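Drolora Toy Kitchen: hand-guided and remote-controlled demos

README, updated in April

We're so happy to finally put this one out! Drolora is a set of 500 demonstrations in which a person shows a robot arm how to tidy and serve from a toy kitchen. Most were recorded by remote control, with the operator moving a small leader arm and the robot copying along. The rest were done by hand, pushing the arm itself through the motion.

Samuele Parisi and Yến Chu drove most of the episodes. Shahab Zamani wrote the recorder, and Houshang Shirazi checked the labels (and caught plenty of our typos, thank you!).

Tasks

There are 20 tasks, each given as one short sentence such as "put the ketchup on the plate" or "move the strawberry into the bowl". Toys get shuffled between episodes, so please don't count on a fixed layout. Wrist video is stored next to the joint positions and the gripper opening, all at 30 samples per second. 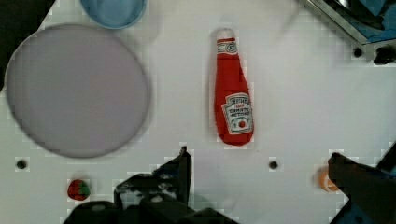
Can I train on the hand-guided episodes alone?

You can, but the operator's hands show up in many of those videos, so we suggest mixing in remote-controlled ones before you test on a robot running by itself.

What's in the folders

episodes/ has one folder per demonstration
tasks.txt lists the task sentences
splits/ has our train and test lists
tools/ has the Moradi viewer, which plays video and joint curves side by side (we love this thing)

Known issues

In 4 episodes the gripper opening is logged one step late. They're listed in splits/late.txt and left out of the training list. Fast moves can blur the wrist video.

Found something odd, or trained something fun? Write to Roman Kubiak at Wadeck and include the episode number.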